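Plarnesden Heavy Linen Tea Towel — Set of 5

Home > Kitchen > Cloths and Towels

Code 868
In stock, usually sent out within 5 working days

We have been selling tea towels for longer than almost anything else in the shop, and the Plarnesden is still the one we take home ourselves. It is a proper, old-fashioned drying cloth, all linen, with a good bit of weight to it, and it does that lovely thing linen does of getting softer and thirstier the more you use it. If you have only ever had the thin printed sort that pushes the water round the plate, you are in for a treat!

The cloth is woven for us at Sillbridge in a plain weave with a narrow stripe down each long side. You can have the stripe in navy, brick red or moss green, or in a mixed set if you can't decide (most people can't, and we don't blame them). Every towel has a hanging loop sewn into one corner, and the hems are double-turned so they don't curl up after a few washes.

A word about the first week or two. New linen is a little stiff and a little shy of water, and we do get the odd worried message about it. Please give them a wash before you use them, and then another if you have the patience — by the third or fourth time through the machine they will be drying glasses beautifully and leaving no fluff behind.
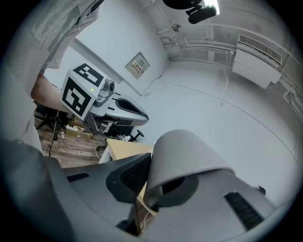

Can I put them in the tumble dryer?

A low heat is fine, though we'd take them out while they are still slightly damp and let them finish over a chair or on the line. Very hot drying makes linen brittle over the years, and it sets the creases in something dreadful.

Washing is easy enough. They go in at 40 degrees with the rest of the kitchen things, or at 60 if you've been mopping up gravy. Leave out the fabric softener, please, as it coats the threads and stops them soaking anything up. Ironing is up to you. We like ours pressed and folded in a neat pile, but they work just as well straight off the line.

If you are buying for a café or a village hall, we also do a bundle of 20 in plain white with no stripe, tied in brown paper. Drop us a line before ordering the bundle in December, when the post gets rather busy.

Goes well with: Núñez olive oil soap bar, Zinthorpe beech dish brush, Zinthorpe enamel washing-up bowl

Returns: unwashed towels can come back to us in their wrapper for a refund or a swap to another colour.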